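The Stand by the Door
Small things, and where they end up
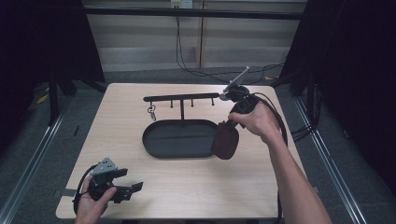 A black metal stand with pegs and a tray, and a dark reddish-brown mug held over the tray's right end.

Nov 10, 2021

Keys first. Always keys. I lost mine 13 times in July and I know the number because I wrote it on the back of an envelope, then lost the envelope.

So - a stand. One post, one bar across the top, an oval tray underneath with a rim so coins don't roll off. Black metal, goes with everything or at least doesn't fight with it. Mine came from Kultenico, a shop in Netby that mostly sells lamps. I paid 22 dollars and carried it home on the bus with no bag.

Jytte Skov runs the place. She has been selling small storage for years and has opinions. "People buy a big cabinet for a small problem," she told me, wrapping somebody's lampshade. "Then the cabinet is full and the keys are still on the floor."

She likes pegs. Short ones, with space between them. Long hooks get three things each and then you can't get the bottom one off without taking down the other two. I have tested this at home with dog leashes and she's right.

The tray is the harder part. A tray wants to fill up. Week one, mine had a watch and some change. Week two it had a tape measure, two dead batteries, a button off a coat I no longer own, and reciepts. So many reciepts. Skov's rule is that the tray gets tipped out on the kitchen table when you can't see the bottom. No sorting in place. Tip it.

And mugs. Should you hang a mug on one of these? Depends on the handle. Fat handle, short peg, no. A thin handle will go on but check the thing doesn't lean, especially if the weight is all out at one end of the bar. I mostly stand mine in the tray. Leaves a ring now and then. Wipes off.

I tried two others before settling. The Hashmi is taller and fine for scarves, but mine wobbled on the hall shelf. The Dirko screws to the wall, so get your landlord's ok first, and there's no tray at all - coins went back in the fruit bowl within a day.

Where to put it matters more than which one. Near the door, at hand height, on something that doesn't move. I had mine on a shoe box for a week. Dont do that.

My keys have been on the end hook ever since. The envelope was in the fruit bowl.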